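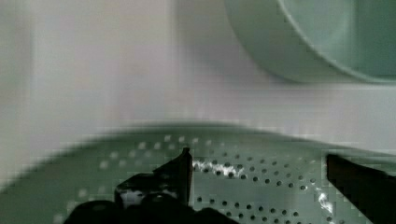

Drainage Rate of Cooked Pasta in Household Colanders

Project report, Motstead, 4/21/20

1. Purpose

The project measured how quickly water leaves cooked pasta and whether stirring changes the amount left behind. Recipes usually say "drain well" and give no time. A sauce made for a fixed amount of pasta becomes thin if too much water stays on the surface.

2. Materials

Dried short pasta (Oler brand), tap water, table salt, a kitchen scale reading to 2 g, a timer, a plastic colander and a pale green bowl. The colander was weighed before each run.

3. Method

Each batch was boiled for the time printed on the package and poured into the colander over the sink. The water temperature at pouring was 96 °C. Weight was recorded every 20 seconds until two readings in a row agreed. Half of the batches were stirred once after the first reading.

4. Results

Most of the loss took place before the second reading. Unstirred batches held some 26 g more water than stirred ones at the final reading. Tube shapes held more than spirals, probably inside the tubes.

5. Sources of error

Steam loss was not separated from drainage. The scale drifted when its surface was warm, so it was set to zero between runs. Pouring speed was not controlled.

6. Further work

Repeat with long pasta and with a rinse in cold water.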